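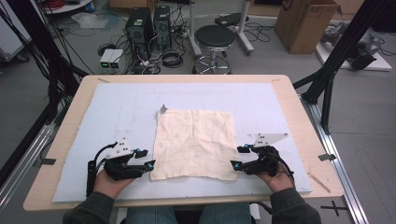 Filed under: Home & Other Small Wars
3 min read

1/ Thread about washcloths. Square ones, cream, the kind that come with a tag and a loop and no instructions. I have folded more of them this year than I've cooked dinners, and I have opinions.

2/ First opinion: a square is the hardest shape to fold. A towel has a long side, so you know where to start. A square just lies there and lets you pick the wrong corner.

3/ Second: cut the tag off or make it work for a living. I put the tag at the top left, every time, and go from there. Before I did this, my stack looked like it had been dropped from a height.

4/ Rostam Karimi, who I share a linen shelf with, folds in thirds. Thirds! On a cloth this size you get a little burrito that unrolls the second you shut the door. We've discussed it. The shelf is now divided.

5/ Loose weave is its own problem. Press a crease into it and it thinks the matter over and comes back up. Ironing helps until you stop ironing. I did 34 of them flat on a board in January and by the next morning they had all relaxed.

6/ Stains: mine have a few. A small stain on a cream cloth goes on the inside of the fold, where it's between me and the cloth.

7/ Then there's the printed side. Yi-an Pyo says print out, always, so whoever opens the drawer gets the bear. I used to say print in, to save the colors. I've lost this one - the bear is very persuasive.

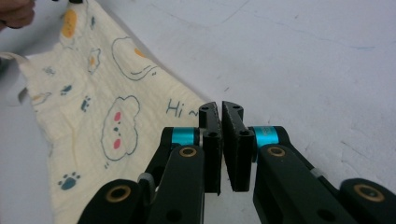

Bear with the pink cheeks, paw prints, "Hi ~". Hard to stay mad at laundry that says hi.

8/ Picking one up by a single corner is how you find out what it wants to do, and it wants to be a triangle. Fine. Shake it, lay it down again, square it up, start over. I allow myself 3 tries and then it goes in the pile for wiping the counter.

9/ My method, for the two of you still here: flat, smooth from the middle outward, bottom edge up to the top, then left over right. Don't pull the corners. Pull the corners and you've made a kite.

10/ Stack no more than nine high. At ten the whole thing leans, and you'll be back on this thread asking me about storage boxes, which I also have opinions on.

11/ Someone in the replies wants to know if I've tried just hanging them up by the loop. Yes. I have one hook. Rostam's bathrobe lives on it.

60 shares · 34 comments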